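Frage: Krawatte aus dem Wäschekorb, Knicke und Sonnenlicht, wie richtig behandeln?

Kategorie: Haushalt > Textilpflege
Eingestellt am 2. Oktober 2021
Schlagwörter: Krawatte, Lichtechtheit, Vorsortieren, Bügeln

Ich sortiere die Wäsche auf einem hellen Holztisch direkt am Fenster vor. Dort liegt sie teilweise mehrere Stunden, bevor die Maschine frei ist. Dunkles kommt in einen runden, flachen Kunststoffkorb, Helles bleibt vorerst auf der Tischplatte.

Eine dunkelblaue Krawatte (Westholm, laut Etikett Seide mit Wolleinlage) hing dabei über dem Korbrand. Sie hat seitdem auf halber Höhe einen Querknick. Aushängen über Nacht hat ihn nur abgeschwächt. 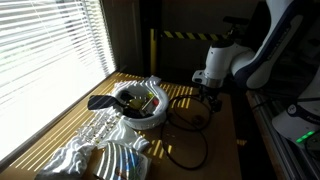 Meine Fragen dazu

1. Wie bekomme ich den Querknick heraus, ohne dass die Krawatte platt wird?
2. Kann die Sonne durch die Jalousie in wenigen Stunden sichtbare Streifen in dunkle Stoffe bleichen?
3. Muss ein weißes Hemd mit feinem Muster von reinweißer Wäsche getrennt werden?

Waschmaschine ist eine Hetix mit Pflegeleicht- und Feinprogramm. Ein Dampfbügeleisen ist vorhanden, ein Steamer nicht.

3 Antworten

Antwort 1 (vom Fragesteller als hilfreich markiert)

Zu 1: Krawatte nicht waschen. Die Einlage läuft anders ein als der Oberstoff, danach verzieht sich die Spitze dauerhaft. Vorgehen:

Krawatte mit der Rückseite nach oben auf ein trockenes Baumwolltuch legen. Bügeleisen auf Dampf stellen und 3 cm über dem Stoff halten, nicht aufsetzen. Zwei bis drei kurze Dampfstöße auf den Knick, dann mit der flachen Hand in Längsrichtung ausstreichen. Hängend auskühlen lassen, mindestens eine Stunde. Bei Bedarf einmal wiederholen.

Die Kanten einer Krawatte sind gerollt und werden nicht gepresst. Wer das Eisen direkt aufsetzt, erzeugt eine scharfe Kante und auf Seide oft Glanzstellen. Vorher an der Rückseite des schmalen Endes testen, ob der Stoff Wasserflecken bildet. Bei reiner Seide kommt das vor, besonders wenn das Eisen tropft.

Zu 2: In wenigen Stunden an einem einzelnen Tag normalerweise nicht. Ausbleichen ist kumulativ. Entscheidend ist die Lichtechtheit der Färbung, die bei Textilien meist auf der Blauskala von 1 bis 8 angegeben wird. Unter Stufe 4 würde ich nichts regelmäßig am Fenster liegen lassen. Da der Sonnenstand wandert, verschieben sich auch die Streifen auf der Wäsche, eine scharf begrenzte Zeichnung ist also unwahrscheinlich. Anders bei feuchten Stücken: Nasse Färbungen reagieren je nach Farbstoff empfindlicher. Feuchtes deshalb nicht dort ablegen.

Zu 3: Kommt auf die Waschtemperatur an. Bei 30 und 40 Grad kann ein mehrfach gewaschenes Hemd mit feinem Muster in der Regel zu Weiß. Bei 60 Grad trennen. Für die erste Wäsche immer trennen. Kleidung mit großflächigem mehrfarbigem Druck gehört nicht zu Weiß, auf links drehen und zur Buntwäsche.

Antwort 2

Ich würde den Korb einfach woanders hinstellen, dann hat sich das mit der Sonne erledigt. Krawatten bringe ich immer in die Reinigung.

Kommentar zu Antwort 2: Beantwortet Frage 1 und 3 nicht.

Antwort 3

Ergänzung zu Antwort 1. Vor dem Dämpfen den Knoten vollständig lösen und die Krawatte vom breiten Ende her locker aufrollen, einen Tag liegen lassen. Bei Wolleinlage reicht das häufig schon, bei Polyestereinlage selten.

Beim Vorsortieren grundsätzlich drei Dinge beachten: Krawatten gar nicht erst zur Waschwäsche legen. Taschen leeren, Kleinteile aus dem Korb nehmen. Kabel vom Sortierplatz entfernen, sie geraten mit Ärmeln und Hosenbeinen leicht in die Trommel. Ist mir im August mit einem Ladekabel passiert, die Türmanschette musste getauscht werden.

Für einzelne Krawatten gibt es von Grilier einen Bügel mit breiter, abgerundeter Auflage. Ein dünner Drahtbügel drückt bei längerem Hängen selbst einen Querknick ein.

Zur Beladung: Im Feinprogramm die Trommel höchstens zu einem Drittel füllen. Mein weißes Hemd mit Haube wiegt trocken etwas unter 500 g, falls jemand das umrechnen will. Kommentar: Haube? Gemeint war Kapuze.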